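So my third visit to the Gwilliam was the one that sorted this project out. I'd gone in planning to write up all 34 prints in Bleddyn Lewis's show, Werisik, and came out caring about 2 of them — the big tidal ones by the door. I sat there for ages! My notes ran to over 91 lines, mostly about the greys and how he lets the paper do the work.

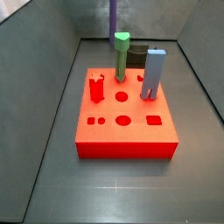 My tutor reckoned I should compare them with his October drawings, so I did, and the drawings feel much stiffer to me. I still like the tidal pair best.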